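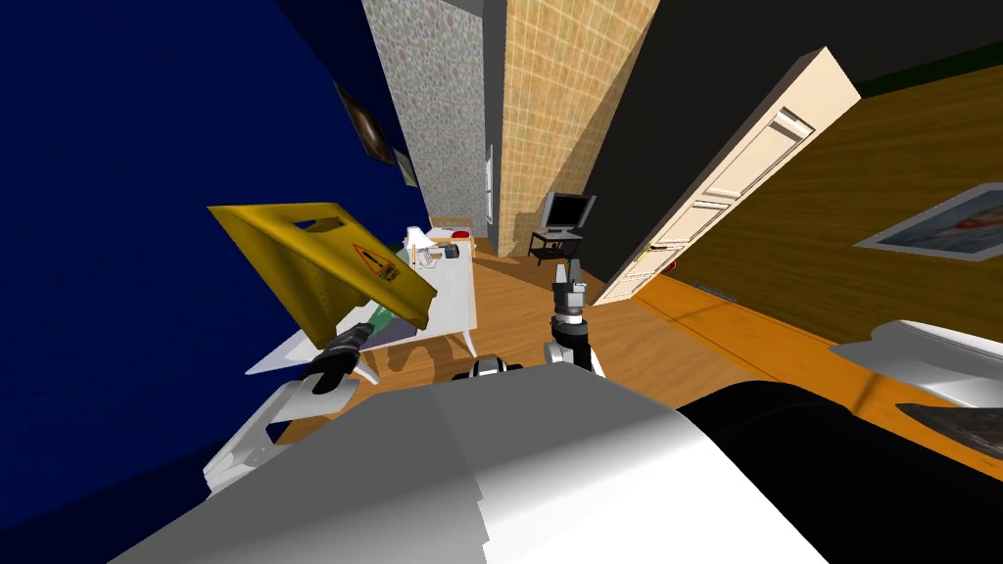

Do you need a separate motion planner for each arm on a two-armed robot?

One planner can handle both arms, as long as it knows where each of them will be at every moment and not only where they are when the plan starts.

That's the short version of what I've been chewing on since February, and I finally have enough working to do a thread about it. Sim only so far, one living room, one yellow caution sign, far too much fun.

Quick background for new people: I work on the planning side at Nukmont. We have our own planner, Urnalel, and a sim setup called Grokow that we run it in. Youssra Bennani does perception, Heino Adomaitis does low-level control, and I sit between the two and get the bug reports from both directions.

The task sounds tiny. There's a folding sign on a table. Pick it up with the left gripper, lift it, move it clear of everything else, put it down where you were told. Right arm stays out of the way until it's wanted.

"Stays out of the way" is where my winter went.

Our old approach: plan the left arm, treat the right arm as a frozen obstacle. Easy to write, easy to debug. It's also why the left arm used to take these enormous scenic routes around a right arm that was going to move half a second later anyway.

So now both arms share one timeline. Each path gets swept volumes with timestamps, and the check asks whether two volumes overlap at the same time. If they only overlap in space, fine, go ahead! The first time I watched both arms pass through the same patch of air one after the other I made a noise my neighbours probably heard.

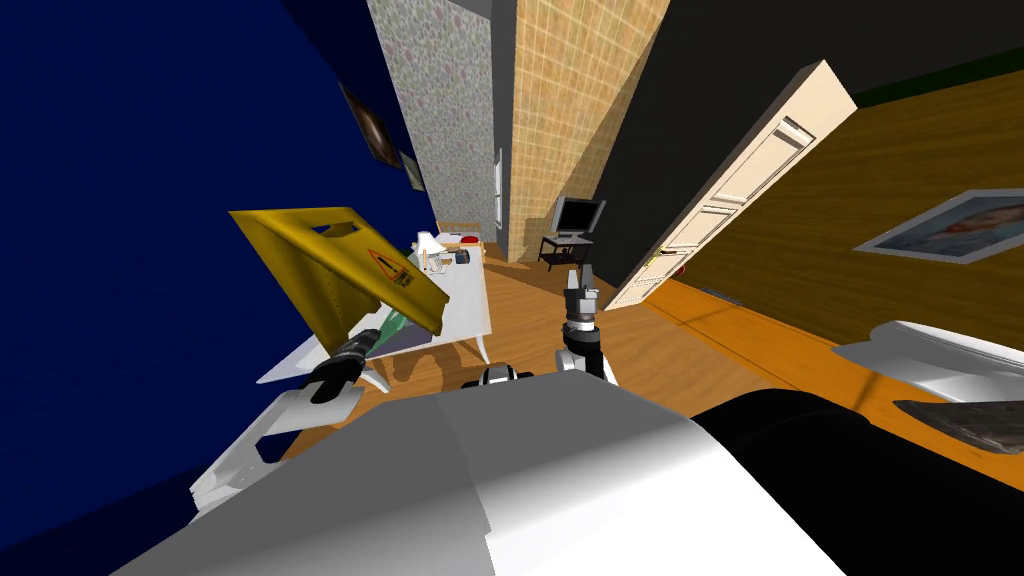 5 min read

Okay, the sign. I picked it because I thought a folding sign would be a nice flat easy thing. It's an A-frame, so it's two flat panels meeting at a ridge, and it has a cut-out at the top for a handle. Every one of those facts has cost me an afternoon.

The collision shape was the first one. Grokow builds a convex hull by default, and the convex hull of an A-frame is a solid wedge. The gap between the panels is gone. The handle hole is gone. As far as the planner knew, it was lifting a big slice of cheese.

A wedge is safe, in the sense that you never hit anything you meant to miss. But it also throws away every grasp where a finger goes into the hole or inside the fold, and those turned out to be most of the ones I liked.

Convex decomposition fixed it. I cap it at 9 pieces for an object like this. More pieces gave me prettier debug pictures and slower queries, and the grasps that came back were the same.

Side note for anyone doing this at home: shrink your hull pieces a hair near thin edges before you add the safety margin. If you add the margin first, the handle hole closes up again and you'll spend a morning blaming the grasp sampler. (Sorry, grasp sampler.)

Then there's what happens once the thing is in the gripper. From that moment the sign is part of the arm. Its geometry has to travel with the wrist, and it has to stop being an obstacle in the world. If it's both, the robot is in collision with its own cargo and refuses to move at all.

We had exactly that for ages, and only sometimes. The attach message and the scene update came from two different threads, and whichever landed second won. Heino found it by reading logs with his feet up on a Tuesday-ish sort of afternoon while I was rewriting completely innocent code.

The fix is dull and I love it: attach and remove are one transaction now. Either both happen or neither does. If you only take one thing from this thread, go and look at how your planner swaps an object from world to hand. 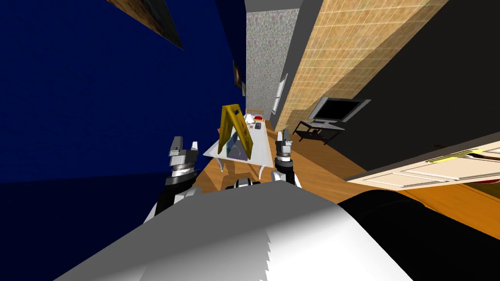
Table clutter is the other big one. Small things on a tabletop are cheap to avoid on their own, but they chop up the free space near the surface, which is right where you need to be for a pick.

We keep two maps. A coarse one for the big swing of the arm through the room, and a fine one that only covers the tabletop. The arm hands over from coarse to fine when the fingertips drop below a set height. The handover used to stutter. Heino now blends the velocity limits across it, and it's lovely and smooth.

Youssra's half of this deserves its own thread, and I keep telling her so! She tracks the sign through the lift while the gripper covers part of it. The trick is that once the fingers close, the wrist pose tells you a lot about where the object must be, so the camera only needs to correct a small slip and never has to find the sign from scratch.

Her filter is called Dönmez. No, I don't know why. It came with the name and the name stuck.

Dönmez gives me a pose and a confidence. If the confidence drops, Urnalel slows both arms down and widens the margin around the held object. When it comes back up, everything tightens again. You can watch the robot get cautious and then relax, and I've watched it more often than I should admit on company time.

See-through objects are still a pain. Clear faces give depth all sorts of strange readings on real sensors, so Youssra added the same kind of mess to our simulated depth on purpose. A clean sim depth image makes everybody feel clever right up until the real hardware shows up.

What we do for now: if colour says there's an object and depth says there's nothing, believe colour and block off the whole column underneath. It wastes space. I'm okay with wasting some space.

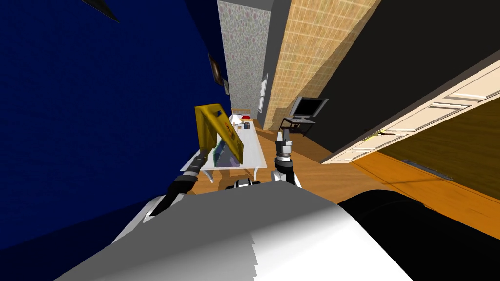
Which brings me to carrying something over something else. Height above the table isn't enough to go on, because a folded panel hanging at an angle has a low corner, and the low corner moves every time the wrist turns.

So the planner works out the lowest point of whatever is held, for every step along the path, and keeps that point above whatever is under it. Written down like that it's obvious. In my first version I used the centre of the gripper. Please don't use the centre of the gripper.

Numbers, for those who like them. The regression set is 433 start layouts: same room, objects shuffled, both arms in random poses. The frozen-arm planner and the shared-timeline one get the same seeds, and every change to Urnalel has to go through the lot before it's merged.

Planning budget is 100 milliseconds per query. If it hasn't got a full two-arm plan by then, it falls back to moving one arm and holding the other. The fallback looks a bit stiff but it's predictable, and Heino would take predictable over graceful any day of the week.

Wrist rotation is limited to 90 degrees in one go while something's held. I put that in as a stopgap and meant to take it out. It made the motion so much easier to read that it's now a proper setting with a proper name and a doc page.

Someone asked last time why I bother with the right arm at all if the left one is doing the lifting. Handovers! The next task passes the sign from left to right in mid-air, and that only works if both arms already agree on time. I'd like the boring part solid first.

Things still on my list: the fallback sometimes holds the wrong arm, the fine map rebuilds more often than it needs to, and the debug colours for attached and unattached objects are two nearly identical greens (my fault, picked them late at night).

Replies are open if you've done shared-timeline planning with three arms or more. I'd especially like to hear how you decide who yields. Ours is plain priority order at the moment, left before right, and I'd be very happy to steal something better.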